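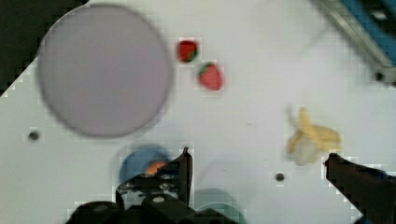 Stetton fingertip pulse oximeter – 3 months in

Bought this in April after a chest infection, doctor's office wanted me keeping an eye on my oxygen at home. Picked the Stetton over the Barrientos one mainly on price. No regrets so far.

Setup is nothing. Two batteries, clip it on, wait 10 seconds or so for the number to settle. Don't trust the first reading it flashes up. Cold hands throw it off badly, I got an 84 once that went to 96 after I ran my fingers under the warm tap. Nail polish same problem.

Good: bright screen, readable at 3 a.m. without glasses. Pulse matched the one at the clinic – 71 on both. Shuts itself off.

Not so good: lanyard broke in the first week. Battery door is stiff and the instuctions are tiny, folded up like a road map. No memory either, so your writing everything down yourself if the nurse wants a log.

Would I buy again, yes. Just don't sit there checking it every ten minutes like I did. If you feel bad, call somebody whatever it says.

4 stars, one off for the lanyard.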